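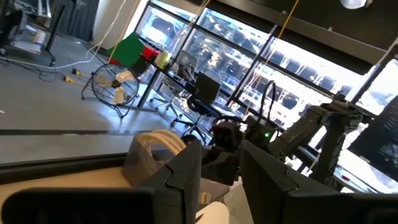

Why do people keep things in bins?

A bin gives loose things one place to be. When everything of one kind is in the same bin, you know where to look for it, and you can move all of it at once.

Think about a room where people work all day. Laptops come out of bags. Tape comes out of a drawer. Cords get plugged in, unplugged and left on the nearest desk. By the afternoon the desk is full and there is no space left to work. The things are not trash, so you can't throw them away. They just need somewhere to go.

What makes a good bin?

Most storage bins are made of plastic. Plastic is light, it doesn't rust, and you can wipe it clean with a damp cloth. It can also be made into almost any shape. The plastic is melted and pushed into a mold, which is a hollow form like the one you use to make a sand castle. When the plastic cools, it gets hard and keeps the shape of the mold.

Look at the sides of a bin. Many bins are a little wider at the top than at the bottom. This helps the new bin slide out of its mold at the factory. It also means that empty bins can fit inside each other – a tall stack of them takes up much less space than the same bins set out on the floor.

The corners are often rounded. Dust and crumbs get stuck in sharp corners, and a round corner is easier to clean. It is also less likely to crack if the bin gets dropped.

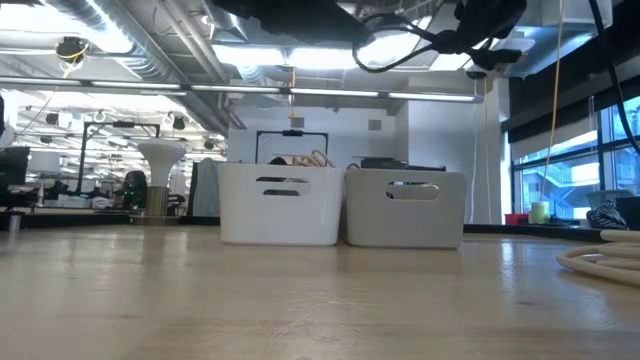 White plastic bins on a wooden tabletop. Each one has a handle hole near the top edge.

Why is the handle a hole?

A handle that sticks out can snap off, and it takes up room on a shelf. A hole has no extra parts. Your fingers go through it and the edge of the plastic rests on them. The hole has another use too. You can peek through it to see if there is anything inside.

What about cords?

Cords are some of the hardest things to put away. They are long and bendy, and a loose end can slip through a loop in another cord. Do that a few times and you have a tangle. Feng-yi Yau runs the supply room at a school in Natville and looks after 164 charging cords. She teaches her helpers to do it this way:

Hold one end of the cord in your hand.
Make loops, all the same size, and lay each one on top of the last.
Wrap a strip of cloth or a twist tie around the middle.
Put the bundle in the bin with the other cords.

Don't wind a cord tightly around your hand or bend it sharply. There are thin metal wires inside, and they can break where you can't see them. Always ask an adult before you unplug anything.

How full should a bin be?

Stop before you get to the top. If things are piled over the rim, you can't set another bin on top, and something may fall out when you lift it. Heavy things go in first, at the bottom. If you can't lift the bin easily, it is too heavy, and some of the things should go in a second one.

Words to know

Mold: a hollow form that gives its shape to what is put in it
Rim: the top edge of a bin, cup or bowl
Tangle: a twisted mess of string, hair or cord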